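4.2 Diet and fluid intake before colonoscopy

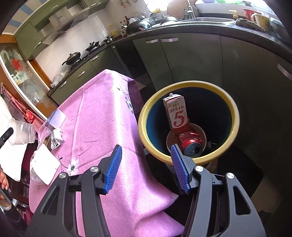 Figure 3. Discarded drink packaging in a round bin with a yellow rim, including a milk carton and a red soda can.

Bowel preparation was judged inadequate more often in patients who reported dairy products or solid food on the day before the procedure. Both centers, Traselska and Jernow, gave out the same printed instructions, which allowed a low-residue breakfast and then clear fluids only. Milk was not allowed after breakfast. Patients drank 4000 mL of polyethylene glycol solution in 2 parts, the second part finished at least four hours before the examination.

Intake was recorded with the Bangash diary, a one-page form filled in at home and handed to the nurse on arrival. Almost 90 percent of patients returned a form that could be read. Missing entries were most common for the evening hours, when the first part of the solution was being taken. We did not try to fill these gaps by telephone, as recall after sedation was thought to be unreliable.

Cleansing was scored separately for the right, transverse and left colon. The right colon gave the lowest scores at both centers, and the difference between patients who kept to the diet and those who did not was also largest there. Small and flat lesions in this segment are easily hidden by residue – a point that matters for the choice of surveillance interval.

Afternoon examinations at Jernow had better scores than morning ones. The Dralness protocol, used at Traselska from June, moved the second part of the solution closer to the procedure for this reason. Patients with diabetes or chronic constipation were kept on the older schedule and are reported separately in section 4.3.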